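트란두라 사무용품 나눔방, 스테이플러 침 규격을 24/6으로 통일

트란두라 공유사무실은 8월부터 공용 문구의 스테이플러 침을 24/6 규격 하나로 맞춘다고 밝혔다. 대상은 건물 안에 있는 나눔방과 각 층의 복사 코너이다. 지금까지는 층마다 다른 침을 사용하고 있어서, 침이 맞지 않는다는 문의가 자주 들어왔다고 한다.

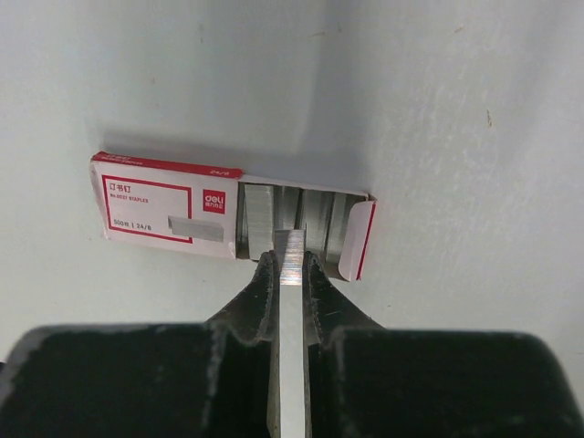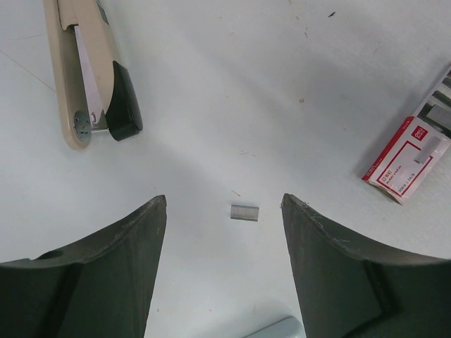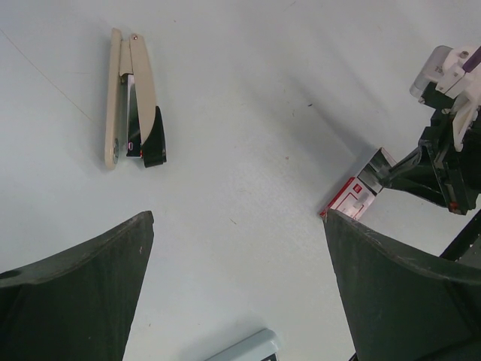
첫 번째 사진: 24/6 규격, 500개가 들어가는 deli 스테이플러 침 상자

운영팀의 설명에 의하면, 작년 한 해 동안 나눔방에서 접수한 문구 관련 문의는 모두 1,603건이었다. 그중에서 가장 많은 것이 스테이플러에 대한 내용이었다. 침이 안에서 걸렸다는 문의도 있었고, 상자를 새로 받았는데 크기가 달라서 넣을 수 없다는 문의도 있었다. 운영팀은 기계의 고장보다 규격의 혼용이 더 큰 문제라고 판단하였다.

24/6이라는 표시에서 앞의 숫자는 철사의 굵기를 나타내는 번호이고, 뒤의 숫자는 침 다리의 길이가 6밀리미터라는 뜻이다. 사무실에서 흔히 쓰는 규격 중의 하나이지만, 작은 휴대용 스테이플러에는 맞지 않는 경우가 많다. 그래서 개인 스테이플러를 가지고 있는 입주자는 침을 가져가기 전에 제품 바닥이나 설명서에 있는 규격을 먼저 확인해야 한다.

새 규격의 침은 우선 100상자를 준비하였다. 2층 나눔방 선반에 두고, 한 팀이 한 번에 한 상자씩 가져갈 수 있다. 몇 줄만 필요한 사람은 이미 열려 있는 상자에서 꺼내 쓰면 된다. 남은 침 조각은 책상 위에 그대로 두지 말고 상자 안에 다시 넣어 달라고 운영팀은 부탁하였다. 짧은 조각도 스테이플러에 넣으면 끝까지 사용할 수 있다.

공용 스테이플러도 함께 점검한다. 점검할 스테이플러는 모두 31대이고, 이 가운데 21대는 이미 점검을 마쳤다. 나머지는 머논로 별관에 있는 것으로, 이번 달 안에 차례로 확인할 예정이다. 점검하는 동안 별관 입주자는 본관 복사 코너의 스테이플러를 이용할 수 있다.

예전 규격의 침은 버리지 않고 따로 모은다. 필요한 입주자는 나눔방이 열려 있는 오전 9시부터 오후 5시 사이에 와서 무료로 받아 갈 수 있다. 두꺼운 서류를 묶는 대형 스테이플러의 침은 이번 변경에 포함되지 않으며, 지금처럼 안내 데스크에 신청해야 한다.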